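Chapter 8
Small Claims Court

Most people who end up in court never see a jury or hire a lawyer. They come over a security deposit, an unpaid invoice, a damaged fence or a car repair that went wrong. Small claims court exists for disputes of this kind. The amounts are limited, the forms are short, and the judge expects the parties to speak for themselves.

This chapter covers who may file, how a claim is started, what happens at the hearing, and how a judgment is collected. Chapter 7 dealt with demand letters, and students should have that material at hand. In many courts a written demand must be made before a claim is filed.

8.1 A Dispute Over a Deposit

Siobhán Brennan rented the upper floor of a house in Drarnthorpe from Demyd Dovhaniuk. She moved out in August. The lease called for the return of her deposit, less the cost of any damage beyond ordinary wear. Dovhaniuk kept $600 of it. He said the kitchen floor was scratched and a door had to be replaced. Brennan said the scratches were there when she moved in and that the door had never closed properly.

She wrote to him twice. The second letter named the amount, gave a deadline and said that she would file a claim if he did not pay. He answered with a bill from Stojanovska, a repair firm in Grotley, which listed the door but said nothing of the floor. Brennan then filed.

We will return to this case throughout the chapter. For now, notice what each side has. Brennan has the lease, two letters and a move-in checklist that only she signed. Dovhaniuk has one bill -- and it covers only part of what he kept.

8.2 Terms Used in This Chapter

The person who files the claim is the plaintiff. The person the claim is filed against is the defendant. A counterclaim is a claim the defendant makes in return, and it is usually heard at the same time. Service is the formal delivery of the claim to the defendant. A judgment is the court's decision. A default judgment may be entered when the defendant was properly served and does not appear.

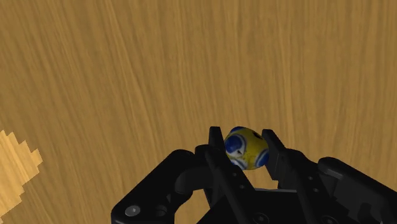 Does a plaintiff need a lawyer to file in small claims court?

A lawyer is not required, and some states do not allow one to speak at the hearing. A party may still get legal advice beforehand.

8.3 Where to File

A claim must be filed in a court that has power over both the subject and the defendant. In most states this is the court for the place where the defendant lives or does business, or where the agreement was to be carried out. Brennan had moved to Preltach by the time she filed, 37 miles from the rental. Her new address did not give the Preltach court power over the case. She had to file in the court that serves Drarnthorpe, where Dovhaniuk lived and the rental was located.

Filing in the wrong court does not always end a claim. The judge may transfer it or dismiss it, and a dismissed claim can often be filed again -- provided the time limit has not passed.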